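Search this site
Enter keyword
Search

LABEL NEWS

Lykkegaard finish second album, tour dates to follow

Lykkegaard have delivered the masters for their second full-length, Kimton, and we will release it in July on vinyl, cassette and download. The first single, "Flirel," went up for subscribers on 19th March and will reach the streaming services when the album preorder opens.
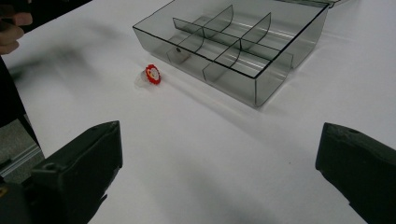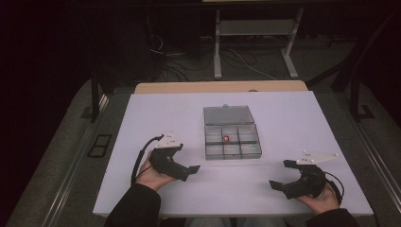

Six-compartment clear plastic box with dividers, on a white tabletop.

The album has 12 songs and runs a little longer than the debut. Most of it was tracked live at Luvora, the former dairy building where the band has rehearsed since before the first EP. Drums, bass and both guitars went down together in the big room, with vocals and organ added later in the old office upstairs. Two songs, "Salt Road" and "Second Shift," are first takes from start to finish. You can hear a chair creak at the end of the second one, and the band asked for it to stay in.

People who know the debut will notice that the tempos have come down. The fast, wiry guitar parts are still there on "Flirel" and "Parking Lot Hymn," but the middle of the record is slower and leans on the organ. The closing track is nearly eight minutes long and has no drums until the last third. It has been the set closer at the last few shows under a different title, so anyone who was there has already heard it.

The vocals are also higher in the mix. On the first record they were buried on purpose, and a lot of you wrote in to ask for a lyric sheet. This time the lyrics are printed on the inner sleeve.

The first vinyl pressing is 251 copies on black, with a printed inner sleeve and a download code. We are not doing a color variant. The cassette is limited to 205 copies, comes in a card slipcase and includes one extra song, an early four-track version of "Salt Road" that won't be on the other formats. Subscribers get a two-day head start on both, and the link will be sent to the address you used to sign up. Please check that it is current — we had a number of emails bounce during the last preorder.

There will be a run of 16 shows starting the week the album comes out. The band will play as a five-piece, with the organ on stage for the first time, so a few of the smaller rooms from the last tour are off the list. Most of the venues are all ages. Dates and ticket links will go in the next newsletter once the last two contracts are back.

The remaining T-shirts from the previous tour are on the store at a reduced price, in small and extra large only. There are no plans to reprint that design. The debut is still available on vinyl and can be added to a preorder, in which case both records will ship together in July. If you would like the older record sooner, place a separate order for it.

Radio and press can request an advance download by replying to this newsletter. Please include the name of your station or publication and the format you need.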